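About Skadutley

Skadutley makes and lends out sets of pretend food for nurseries, infant schools, speech therapy rooms and day centres. We have been doing it from the same building in Travolham since we opened, and most of what we own still goes out and comes back in clear plastic containers with a packing card in the lid.

The business was started by Úna Keane, who had taught reception classes and was tired of play kitchens where everything was chipped or the wrong size for small hands. She bought artificial fruit from a shopfitter that was closing down, sorted it on her own kitchen table and lent it to two schools she knew. They asked for vegetables next. By the following August there was a waiting list, and she took the lease on the unit at 191 Skirkel Road.

There are now 242 sets in the library. A set can be as simple as a container of mixed fruit or as large as the Market Stall, which fills four crates and has its own awning. The fruit sets are borrowed more than anything else. Children use them for sorting, naming, shopping games and still-life drawing, and day centres use them for conversation and for reaching and grasping practice.

How we choose what goes in

We look for fruit that is close to life size and has a colour a child can name without an argument. A green apple and an orange are easy. Peaches took us longer, as many of the ones on sale are so pale that children call them potatoes. Grapes and strawberries go in by the cluster, and we check that nothing pulls off the stem. Anything small enough to be swallowed is kept out of the under-threes sets, which have a yellow card in the lid — all other sets have a white one.

We also like each set to have something in it, or beside it, with a different feel. Hard smooth fruit is fine for colours but gives little to talk about by touch. Knobbly and spiky pieces do well here, and so does plain cloth, which can be a picnic rug, a shopping bag or something to hide the fruit under.

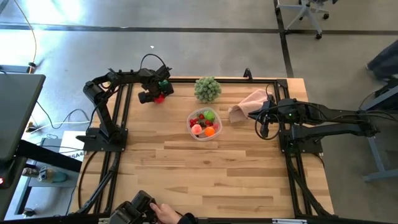 Mixed fruit on a wooden table at Skirkel Road, with a spiky green ball and a pink cloth for the touch games.

Cleaning and checking

Every set is emptied when it comes back. Hard pieces are washed in warm soapy water, rinsed and left on racks overnight. Cloths go through the machine at 60 degrees. Soft toys are washed separately and are only packed when they are dry all the way through, so a set with a soft piece in it may take an extra day to turn round.

Once everything is dry it is laid out and checked against the card. Pieces with splits, sharp seams or flaking paint are taken out and replaced from stock. We do not charge for ordinary wear. If a piece has been lost we ask for the cost of a new one, and the price list is on the back of the card.

Borrowing from us

Sets are lent for half a term at a time. Members may have up to 3 sets out together, and can swap early if one isn't getting used. We deliver within Travolham and the villages on the Ó Riain bus route. Everyone else is welcome to collect, and there is parking for two cars behind the unit — please leave the roller door clear.

Membership is yearly and covers a whole school or centre, however many rooms it has. Childminders pay a lower rate. Families can't join on their own at present but may borrow through a member nursery.

The building

The unit is a single large room with racking down one wall, the sinks at the back and the tables in the middle. The front door is level with the pavement. Visitors can come and handle the sets before joining, and children are welcome if they are with an adult. Please ring ahead, as the tables get busy in the last week of each half term.

We are glad to be given artificial fruit and vegetables in good condition. We can't take food-shaped erasers, scented pieces or anything made of glass.

Company number and registered address are on all our invoices. To reach us by telephone, ring the Travolham exchange and ask for extension 2423.

Page last updated Jul 19, 2020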